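How to plan a budget for hand-held grippers before you order

I wrote this page for small teams who want to buy hand-held grippers for recording household tasks, and who must show a number to somebody before they may spend it. At Skevar we made our first budget in July and had to make it again, so I put the steps in the order I would follow now.

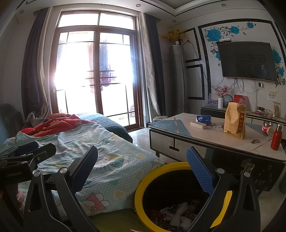
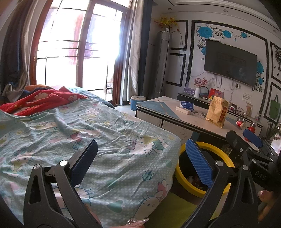
Hand-held grippers in a furnished room with a bed, a table and a wall-mounted television.

Step 1. Write the tasks first

Take one sheet and write which jobs the grippers must do: picking up wrappers, moving packets on a table, straightening a bed sheet. Beside each job write the widest and the thinnest object. If the jaw does not open enough for the widest one, cross the model off your list, even when the price is good.

Step 2. Decide how many sets

Count operators, not rooms. We have 3 operators and we planned 6 grippers, one for each hand. My colleague Ovidiu Toma wanted a spare set as well. I refused it in the first budget and I accepted it in the second.

Step 3. Make a separate line for wearing parts

Finger pads are the part we replace most. Ask the supplier if pads are sold alone, or only together with the whole finger. Gellon quoted us $68 for a pack of pads, and Jibrin did not sell them separately at all. Ask also which screwdriver is needed, and buy two.

Step 4. Add the costs that are not on the quote

Freight, customs duty and GST come first. Then storage for the recordings, a padded carrying case, and hours for training. For these items together we had written nothing, and the bill was $296 before the first day of work. Our freight quote was valid only until the end of the month, so please check this date.

Step 5. Plan the rooms

A real home is a better test than a bare bench, but it takes more time. Put in your plan the hours for travel, for talking with the household, and for putting every thing back to its place afterwards. Bright windows are also a cost: try your cameras at midday before you choose the model, and again at 4 pm.

Step 6. Ask for a trial

Chidubem Ekpo at Dromalel lent us one pair before we signed. During the trial, let the operator with the smallest hands use it for a full session, and write down each complaint. Send this list to the supplier together with your questions about warranty.

When the quotes arrive, put them in one spreadsheet with the same currency and the same delivery terms. Keep the old versions of the file too, your manager will ask for them.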